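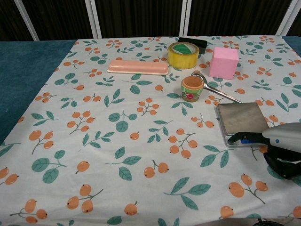 Mesa de preparación del puesto 9, con el material de prueba y la pinza a la derecha.

ACTA DE LA REUNIÓN DE SEGUIMIENTO
Automatización del puesto de preparación de pedidos pequeños
Filtudeck, nave Malinowski
Noviembre

Asistentes: Halina Cieślak (responsable de planta, preside), Waldemar Walczak (mantenimiento), Tsehay Beyene (representante de la plantilla), Qusai Jaber (preparación, turno de mañana), Clyde Kowalczyk (integración, por parte de Ultow).
Toma el acta: Qusai Jaber.
Hora de inicio: 7:40. Sala de la entreplanta.

1. Acta anterior
Se aprueba con una corrección: donde decía «turno de tarde» en el punto 4 debe decir «turno de mañana».

2. Estado de las pruebas
Clyde Kowalczyk informa de que el brazo ha completado 3.269 ciclos de recogida desde la última reunión. El objetivo para pasar a la fase siguiente son 1.000 ciclos seguidos sin intervención humana y todavía no se ha alcanzado. Las paradas se concentran en las piezas planas y metálicas. La cuchara y la placa cuadrada de acero son las que más avisos generan. Con el cubo de espuma rosa y el rollo de cinta amarilla hay muy pocos fallos.
Waldemar Walczak pide que el registro distinga entre parada por agarre fallido y parada por exceso de fuerza, que ahora salen con el mismo código. Kowalczyk lo incluirá en la próxima versión del programa Jondis.
Se pregunta si conviene retirar el mantel estampado y volver al fondo liso. Kowalczyk prefiere mantenerlo: en el almacén real los artículos llegan sobre fondos de todo tipo y con el liso los resultados salían mejores de lo que eran. Se mantiene.

3. Iluminación
Beyene traslada la queja de dos compañeras que pasan el turno junto al puesto: la luz es escasa para leer albaranes. Walczak propone una lámpara orientable en el lado de las personas, sin tocar la de la mesa. Se acepta. Mientras tanto los albaranes se revisarán en el mostrador.

4. Cambios en las tareas
Halina Cieślak confirma que el puesto 9 no se elimina. La persona asignada deja de recoger artículo por artículo y pasa a reponer la mesa, atender los avisos y revisar el pedido antes del cierre de la caja.
Tsehay Beyene señala que sobre el papel es menos carga física, pero en la práctica obliga a estar pendiente del aviso toda la jornada y a levantarse muchas veces. Pide rotación cada dos horas. Cieślak ofrece rotación a media jornada. No hay acuerdo y el asunto pasa a la próxima reunión, con los datos de avisos por hora que aportará Kowalczyk.
Qusai Jaber comenta que los avisos sonoros del puesto se confunden con los de la flejadora. Walczak cambiará el tono.
Beyene pregunta si los ciclos por hora del brazo se usarán para comparar a las personas de los demás puestos. Cieślak responde que no y acepta que conste en acta. Beyene solicita que se comunique también por escrito a la plantilla.

5. Formación
La formación básica (parada de emergencia, rearme, retirada de una pieza atascada) debe llegar al 100 % del turno de mañana antes de poner el puesto en producción. Faltan las personas incorporadas en octubre. Se impartirá dentro del horario. Jaber pide que la parte de rearme se haga en el propio puesto y no con diapositivas. Se acepta.
Beyene recuerda que el turno de tarde no tiene fecha. Cieślak la dará en la próxima reunión.

6. Seguridad
Walczak insiste en que no se metan las manos en la mesa con el brazo habilitado, aunque esté parado. Se pintará una línea en el suelo. El domingo, con la nave cerrada, se revisarán el anclaje y el cableado.

7. Tareas acordadas
Kowalczyk: separar los códigos de parada; datos de avisos por hora.
Walczak: lámpara, tono del aviso, línea en el suelo, revisión del domingo.
Cieślak: comunicado a la plantilla; fecha de formación del turno de tarde.
Beyene: recoger opiniones sobre la rotación.
Jaber: lista de personas pendientes de formación.

8. Ruegos y preguntas
Jaber pregunta por las sillas altas pedidas en septiembre. Siguen en compras.

Se levanta la sesión a las 8:55.

Compartido 9 veces
0 comentarios

Documentos recientes
Acta de la reunión de seguimiento, octubre
Normas de uso de la flejadora
Calendario de turnos, nave Malinowski
Formulario de propuestas de la plantilla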